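Quick one before the bread comes out

Ok so I have until the timer goes and then I need to get out the door, so this is going to be messy. Several of you asked how the sourdough thing is going since I moved up to Lultdale. Short version, badly and then ok. Long version below.

First problem was the oven. The one in this apartment runs cold. I did not know that for weeks. I just thought I had lost whatever small talent I had. Pale loaves, gummy in the middle, a crust like a damp cardboard box. Finally bought a cheap oven thermometer and hung it off the rack and there you go, dial says one thing, inside says another. So now I crank it way past what the recipe wants and leave it a good long while before anything goes in. Should have done that in week one. Did not.

Second problem, the kitchen. Cold. It's February and the radiator is on the other side of the wall, heating the hallway very nicely for my neighbors. My old place sat at 76 all year whether I wanted it or not and my starter loved it, doubled by lunch. Up here it sulks. I had it on top of the fridge, then in the oven with the light on (forgot, preheated, yes, really, lost the jar and the starter), then finally in the bathroom which is the only warm room I've got. So I have a jar of flour paste next to my toothbrush. Fine.

The new starter came from dried flakes I'd kept in an envelope from the old one. If you have a starter please go do this today. Smear some thin on parchment, let it dry, crumble it up, put it somewhere you won't throw out. Mine took almost 9 days to wake up and smelled like old socks for half of them but it's the same stuff and it works.

Flour. I was using the Stolalis bread flour because that's what the store at the bottom of the hill carries. It's fine! It drinks a lot more water than what I was used to though, so for a while every dough was stiff as clay and I was blaming the cold for that too. Add water. A bit at a time, wet your hands, squish it in. When it stops fighting you, stop.

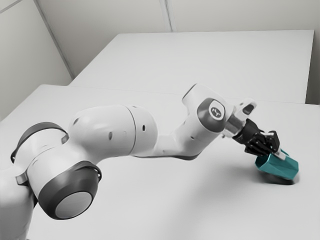 Then the folding. I used to be strict about it, every half hour, little chart on the fridge, the whole thing. Now I do it when I walk past. Three times, sometimes four if I'm in a mood to be in the kitchen. Can't tell the difference in the bread. My wrists can.

Overnight in the fridge is the other thing that saved me. I work odd hours at the moment and there's no way I'm home for a full rise plus shaping plus baking in one go. So shape it at night, in the bowl with a floured towel, straight in the fridge, bake whenever. I've left one for two nights and it was the best of the lot, really sour, big blisters all over the crust. Three nights is too long. It spread out like a pancake and I ate it anyway, toasted, with too much butter.

Oh the towel. Use rice flour on the towel. Regular flour goes to glue and then you're peeling your nice dough off a dish towel at six in the morning swearing. Rice flour, rub it in, shake off the extra. Mine's been going for months and I don't wash it, just let it dry out on the rack and brush it.

Scoring, I'm still bad at. Mine always closes back up or opens in some weird spot down the side. Somebody in the comments last time said to go in at a low angle like you're trying to lift a flap, and that helped some. Cold dough helps more. One long cut, be quick, don't go back over it. I went back over it this morning, obviously.

Also bought a pan. I know. I said I wouldn't. It's the Fusia one with the lid, the long shape, and I got it secondhand for 20 bucks from a guy who I think used it once. It's heavy and ugly and it does hold the steam in. Lid on for the first part, lid off till it's darker than you're comfortable with, then another few minutes. If you don't have one, a regular pot with a lid is fine, I baked in my soup pot for years and people ate it.

And before anyone asks about the rye from the Maillard cookbook, I tried it, twice, and both times it was a brick. The recipe says 297 grams of rye, which is such a specifc number that I figured they must know something. Maybe they do. The second brick I sliced really thin and dried out in the oven for crackers and those were great with the sharp cheese, so if you've got a brick, that's what to do with it. I'll try again when it's warmer, or I won't.

What else. Let it cool!! I say this every time and every time I cut in early myself. An hour at least, more for rye. The inside is still setting and if you slice it hot it goes gummy and you'll think you underbaked it and then you'll overbake the next one. Ask me how I know.

Freezing: slice first, then freeze, then toast straight from the freezer. Don't freeze a whole loaf unless you're feeding a crowd, it takes forever to thaw and then you've got to eat teh whole thing.

Timer's going. Next time I want to write about the discard pancakes, a couple of you have been waiting for that recipe since before the move and I haven't forgotten, I just never measure anything when I make them. I'll measure this weekend and post it. Leave your cold kitchen tricks in the comments please, I need something better than the bathroom.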